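Folding on glass: an afternoon with Maysoun Haddadin

By Nayeli Magaña
August

14 comments | 783 shares

Maysoun Haddadin has the kettle on before I have got both shoes off, and by the time I've found somewhere to put my coat she is well into the subject of towels. She looks after the linen for a handful of holiday lets between Urthorpe and Dokisthorpe, and has done so for long enough that she can no longer stay in a hotel without refolding whatever is on the rail.

"My husband says it's an illness," she says, pouring. "But if you're handed a towel and it's in a nice tight roll, you feel looked after, don't you? You feel somebody thought about you for half a minute. A flat towel is just a towel."

She came to it sideways, as people do. There was a job in the laundry at a small guest house, then a summer covering for a friend who had broken her wrist, and then the friend moved to the coast and Maysoun simply carried on. Her first employer there was a woman called Guðlaug Lauritsen, who folded everything in thirds and could not bear a visible hem.

"Oh, she was fierce! She'd pull the whole pile down if one was facing the wrong way. I used to go home and practise on the bed. I still hear her when I'm tired and I think, that'll do – and then I do it again."

We get on to rolling, which is what I had really come to ask about, having failed at it in my own airing cupboard for years. Maysoun's method is to fold the towel lengthways first, smooth it out with the side of the hand, and then roll from the short end, keeping the pull even all the way along. The last few inches matter most, she says, and they are where everybody (me included) gets bored and lets go.

"You want it snug but you don't want to strangle it. If you roll it like you're wringing somebody's neck it comes out like a rolling pin and it won't sit. And you tuck the loose edge underneath. Always underneath. It wants to come undone, that's its nature, so you let its own weight hold it."

She is particular about where she works, too. Beds are too soft, kitchen worktops have crumbs however well you wipe them, and ironing boards wobble. What she likes is a glass table.

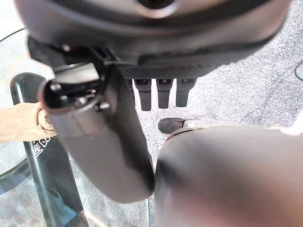
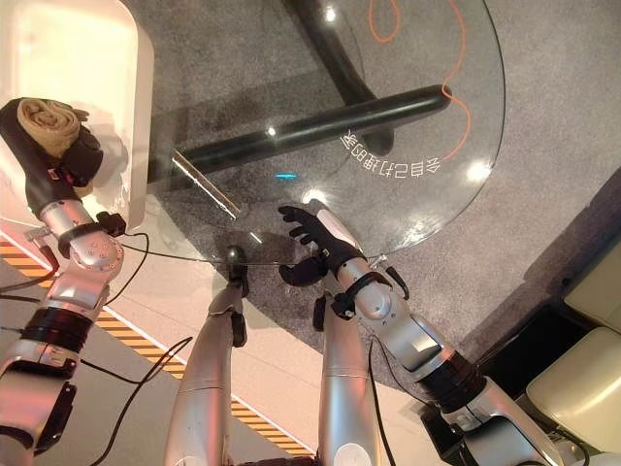 Beige fabric in the first picture; a rolled beige towel and the round glass table in the second.

"Glass is lovely for it," she says. "The cloth slides, so you can turn it without picking it up and starting all over again, and you see every bit of fluff. You do have to wipe off the fingermarks after, I'll give you that. And a round one you can walk about, if there's space. I like to come at a towel from both sides."

Beige, I suggest, must be a forgiving sort of colour. She pulls a face at me over her mug.

"It's kind to tea and unkind to everything else. Put a beige towel next to a white one and the beige looks as if it's been somewhere. Keep them together, though, all the one colour, and they're ever so restful. I've come round to beige. I didn't think I would."

I ask how many she gets through and she fetches a school exercise book from the drawer. Last summer, it says in blue biro, she rolled 1306 bath towels and 600 hand towels, and she is a little put out that she stopped writing down the flannels. Her nephew Emiliano Aguirre wants her to put it all on the computer. She has told him the book doesn't need charging.

We talk a while longer about softener (she doesn't use it) and about lavender bags (she does, but only in the cupboard, never in the roll), and then she hands me a towel from the basket by the door and makes me have a go. Mine leans. She turns it round in her hands, looks at both ends, and shakes it out flat again.

"From the short end, love," she says. "And don't rush the last bit."

783 shares | Read comments (14)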